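How do I wash an old cotton bedspread without the pink running? 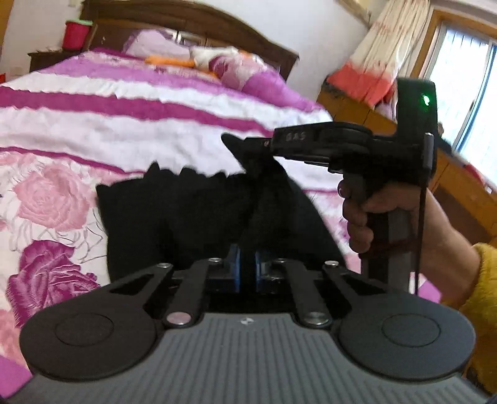 The bedspread, pink and white

Posted by seltholm_attic, Wed 23 April

Hi all! I picked up a bedspread at the Skomthorpe flea market and I'm completely in love with it. The seller told me it's cotton and that her aunt never put it in a machine. It smells like a closed-up closet, so it needs a wash before our guests come in July. I'm scared the pink will bleed into the white. Hand wash? Cold machine? Dry cleaner? I have a top loader and a good big bathtub.

3 replies

Petersen
Bathtub, every time! Test it first, though. Wet a white cloth with cool water and a drop of your detergent, press it on a pink spot near the hem for a few minutes and look for color. If the cloth stays clean, fill the tub with cool water, stir in a small squirt of mild liquid detergent and let the bedspread soak for 10 minutes. Push it up and down with your hands, drain, and rinse until the water runs clear (mine took four rinses, and my back knew it). Don't lift it out dripping by one corner, wet cotton is heavy and old seams pop. Roll it in towels and dry it flat in the shade. You're going to love how soft it gets!

mopbucket433
cold wash, gentle, done. ive done mine that way for years

terivus_laundry_fan
Great find! If the cloth test does pick up pink, stop there and skip the water. Hang it outside on a dry, breezy day, turn it over at lunch, and bring it in before evening. Two days of that took the closet smell right out of my grandmother's quilt. I'd also keep vinegar off the list, people swear it sets dye but it did nothing for mine. Please come back and tell us how it went!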